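Started a thread last month about how we gather examples for the folding and bed-making model, then never finished it. Picking it back up. I do the collection side at Cultivine, so this is all about the boring end of the job.

The unit we count is the episode. One episode is one task from start to finish: pull a sheet straight, move a shirt from the bed to a shelf, fold a sleeve in. Most of ours run under a minute.

The target for this round is 700 episodes on cloth, in real bedrooms. We did the last round on tables in the office and the model learned a lot about tables.

Cloth is slow to collect. A cup is a cup from any side. A shirt dropped twice gives you two different shapes, and the model has to see a lot of shapes before it stops grabbing air.
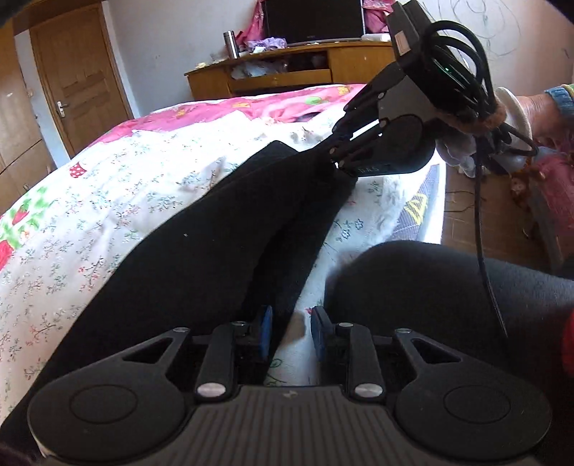 Patterned bedding is what I pushed for this time. The first batch was nearly all plain gray and navy, and the Bogale checkpoint fell apart on anything with a print. So now the collection sheet says to use whatever is on the bed. A small floral print with big strawberries on it is fine. A bright pink quilt next to it is better, as the edge between the two gives the model something hard to deal with.

Same rule for the rest of the room. Leave the wardrobe, the door and the cables as they are. If a room gets tidied before every session, you train on tidy rooms.

Question from the last thread: do we script the motions? No. We script the start and the goal. What happens in the middle is up to the person holding the gripper.

We did try scripting, for one week. Everyone slowed down and moved like they were carrying soup. All of those episodes are still on the drive and I don't use them.

Pace matters more than I expected. Mehrangiz Ghaffari runs our review, and she sends back anything with a long pause in it. Say a person stops for three seconds to think. The model copies the stop, and it doesn't know what the thinking was for.

She also sends back episodes where a hand does the work that the fingers should have done. Smoothing a corner with your palm is a hard habit to break.

The reject rate on the first Saturday was bad. We recorded 100 and kept 56. Most of the losses were false starts, where someone closed on the cloth, missed, and quit.

Missing and trying again is a different case. We keep those. A model that has only seen clean grabs has no idea what to do after a bad one – it just repeats the bad one in the same spot.

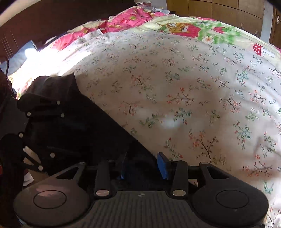
So the rule now is that you can miss as many times as you like, as long as you finish. With that in place the next 100 gave us a lot more to keep, and people said they were less tense doing it.

Light is the other thing we log. Morning, midday, evening, lamp only. I used to skip this field and regretted it when we tried to find out why one batch scored so low. Now the upload tool won't take a session without it.

The tool is called Flemutel. It's ours, it's ugly, and it does three jobs: checks that the files line up in time, asks for the task name, and asks about the light. If the timing check fails you redo the session. There is no fixing it later. I have tried.

Task names were a mess for a while. We had "straighten sheet," "fix sheet," "sheet flat" and "make bed partial" all meaning the same thing. It took two evenings to merge them. There's a fixed list now, and if your task isn't on it you ask me first.

Somebody asked about dark cloth. Yes, it's harder. Folds in black fabric don't show up well, and on the older episodes even a reviewer can't always tell which layer was picked up. We now want at least 64 episodes of dark cloth on a light background before the next training run. Dark on dark can wait.

Where it stands this week: the bedroom set is past the halfway mark, the dark cloth set has barely started, and the Stotitz rooms aren't booked yet. I need two more people who can do evenings.

Next thread will be on how we split training from test. Short version – split by room, never by episode. Same bed in both and your score means nothing.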